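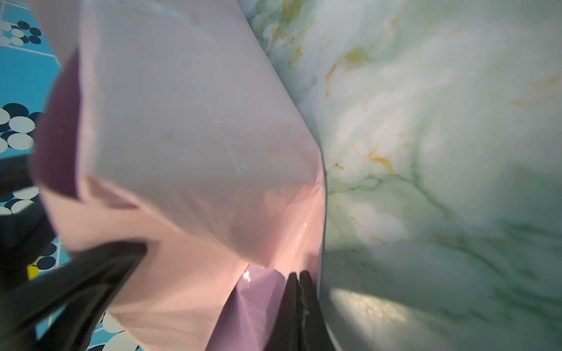 Category: Data Cards / Household Items

2 min read

# Drelorik Bags

Drelorik Bags is a set of 2,469 labeled pictures of shopping and gift bags being opened, filled and set down on home floors. Krishnan maintains the labels. Wundard hosts the files.

## What is covered

- Bags in thin, flexible material, plain colors only
- Soft goods going in: cushions, cases, folded cloth
- Floors with a strong pattern, such as marble veining

Boxes and hard crates are in a separate set, Plekero.

## Labels

Each picture has 2 label fields:

`bag_state`: open, pinched, folded, flat

`contents`: none, soft, rigid, unknown

Use `unknown` when the inside of the bag can't be seen. If an item could be a cushion or a padded case, it is still `soft`. A bag counts as open when its rim is apart, even if the rim is creased or uneven. 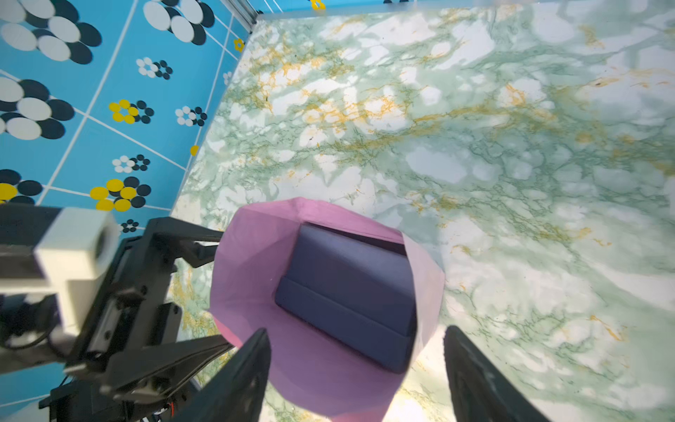
Open pink bag with a dark navy item inside, on the marble-patterned floor.

## Known problems

Pale bags are hard to outline where creases catch the light. Inner folds can look much darker than the outside, and 11 pictures had one bag labeled as two for this reason. They were fixed in November 2021.

Material is not labeled. Paper and plastic were mixed up too often in the March labels, so the field was dropped.

## Splits

Pictures from the same room stay in the same split. Please keep it that way if you make your own.

Contact | © Drelorik | Back to top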